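Section 4. Setting Out and Washing the Tableware

This section covers the plastic plates and bowls supplied with the Wokodora meal set, item 3051. Wash every piece before first use and after each meal.

4.1 Before you start

Wipe the table with a damp cloth and let it dry. Any flat surface will do. If your table has a joint between two panels, keep bowls off the joint so they stand level.

You will need:
Dish soap in a pump bottle
A soft brush or sponge
A basin that holds at least 2 gallons
A clean dish towel

4.2 Laying out the pieces

1. Take the plates out of their packing and remove any stickers from the undersides.
2. Place the plates in a row along the back of the table, right side up. Leave space between them where you can.
3. Put the soap at the front, within easy reach, with the nozzle pointing to the right.
4. Set bowls to one side. They are washed after the plates.
5. Check each piece for cracks or rough edges. Do not use a damaged piece.
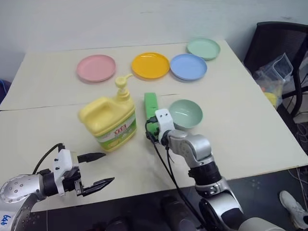

Figure 4-1. Plates at the back of the table, dish soap in front, bowl to the right.

The order of the colors does not matter. Replacement plates are sold singly in every color, so a mixed set can be made up again at any time.

4.3 Washing

1. Fill the basin with warm water.
2. Add one pump of soap. Use two pumps if the plates are greasy.
3. Wash the plates one at a time, front and back. Go around the rim with the brush, where food tends to collect.
4. Wash the inside of each bowl, then the outside and the foot.
5. Rinse under running water until no suds remain.
6. Stand the pieces on edge on the towel and leave them to dry before stacking.

Note: Tomato sauce and curry can leave a stain on the lighter colors. Soak the piece for 1000 seconds (a little under 17 minutes) in warm soapy water, then wash again.

CAUTION: Do not use steel wool or scouring powder. Scratches hold food and cannot be polished out.

CAUTION: Keep the tableware away from burners and ovens. The plastic softens at temperatures over 200 °F.

4.4 Storage

Stack plates with plates and bowls with bowls. Do not put heavy cookware on top of the stack. If the pump bottle will not be used for a while, turn the nozzle to the locked position and wipe off any soap left on the tip.

For replacement pieces, see Section 7, Ordering from Petisstead.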